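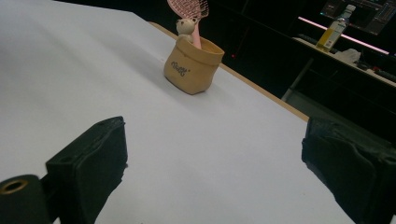
Notebook, adhesives bench. January, Saturday, started 09:40

Casein glue, second series. Continues from the Ivel batch, which was abandoned when the pot life dropped below anything usable.

Stock: Grondeo casein powder, opened bag, kept in the dry cupboard. Slaked lime from the Lamont tub. Water from the tap, left to stand overnight in the bench jug.

Mix A. Powder soaked in cold water for 27 minutes, then stirred until no dry lumps were left on the side of the beaker. Lime added as a thin slurry in 2 parts. Thickened at once on the first addition, then slackened. Same behaviour as in the first series, so I no longer think the old lime was at fault. Smell normal.

Mix B. As A, but all the lime in one go. Went stringy and stayed stringy. Spread badly on beech, dragged on the brush. Two joints made from it anyway for comparison.

Mix C. As A, with the soak cut to 11 minutes. Grainy under the knife. Passed through the coarse sieve and lost a fair amount on the mesh. Would not repeat without grinding the powder first.

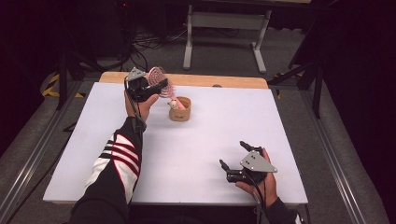
Joints are plain lap joints, beech on beech, planed the same morning, clamped with the small screw clamps to hand-tight plus a quarter turn. Edit Bakos wants a torque figure for the clamps. We don't have one. The quarter turn is at least the same as last time.

Labels in pencil on the end grain: A1 to A4, B1, B2, C1 to C4. Ink bled on the previous set and B and D could not be told apart.

Squeeze-out wiped with a damp rag on A1 and A2 only. Left on A3 and A4 to see whether the lime stains the beech. Expect a brown line.

14:15. Mix A still brushable. Mix B a rubber plug, discarded. Mix C thick but moves when stirred.

Prasetyo Saragih asks whether the Plerketti hide glue should go in as a control. Yes, but it needs its own clamps and we are short. Put it in the next series.

To do:
Order finer sieve.
Check the cupboard seal, powder at the top of the bag is caking.
Break A1 and C1 first, keep the rest for the damp box.
Copy the pot life readings from the loose sheet into the table at the back.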